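# Tool tray

A **tool tray** is a shallow, open container with raised sides, used to hold hand tools on a bench or inside a drawer. It differs from a toolbox in having no lid and usually no handle, and from a drawer liner in that it can be lifted out with its contents. The term covers both undivided trays and those moulded with separate compartments.

## Form and materials

Most tool trays are rectangular. Corners are commonly rounded, which makes the inside easier to wipe and lowers the risk of cracking in moulded plastic. Plastic trays are light and do not rust. Steel trays tolerate heat and solvents better but are noisier in use and may mark a soft bench top.

Length is set by the longest tool to be stored. A tray with an inside length of 245 mm accepts most medium screwdrivers laid flat, and a depth of 60 mm is enough to stop a round handle rolling over the side. Bright colours, yellow in particular, are preferred in shared workshops, as a dark handle shows up well against them.
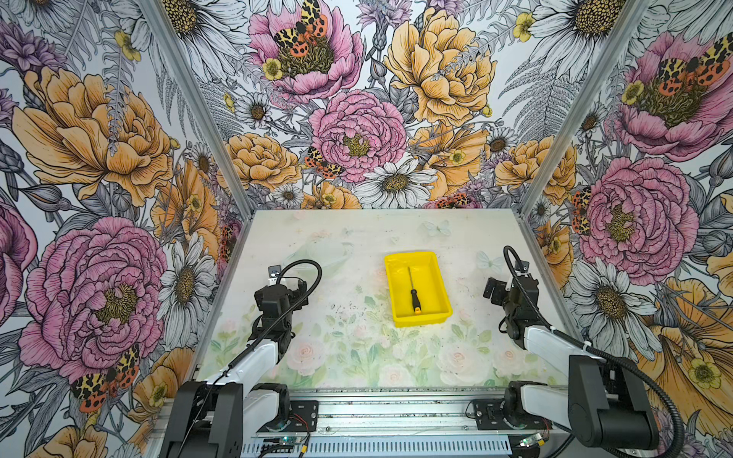
Screwdrivers are normally laid along the long axis of the tray. Where several are kept together, the handles are placed at the same end, so that a tool can be picked up without touching the tips of the others. Some makers fit a coloured cap to the end of the handle; the Drolard system, for instance, uses a different colour for each tip pattern.

## Use

In the layout described by Lindalva Trindade in the *Histley Bench Manual*, each tray holds only the tools needed for the job in hand and is emptied when the job ends. Sarahí Zepeda later proposed a fixed arrangement in which every tray keeps the same contents and is returned to a marked place on the bench. The two methods are often combined.

Trays are wiped out with a damp cloth and dried before tools are put back. Grit left in the bottom scratches plated shafts.

## Sizes

The Nulent range is sold in lengths of 245 mm and 600 mm, the longer size being intended for drawers. Gallagher trays are 92 mm wide and are designed to stand side by side.

## See also

- Drawer liner
- Screwdriver
- Toolbox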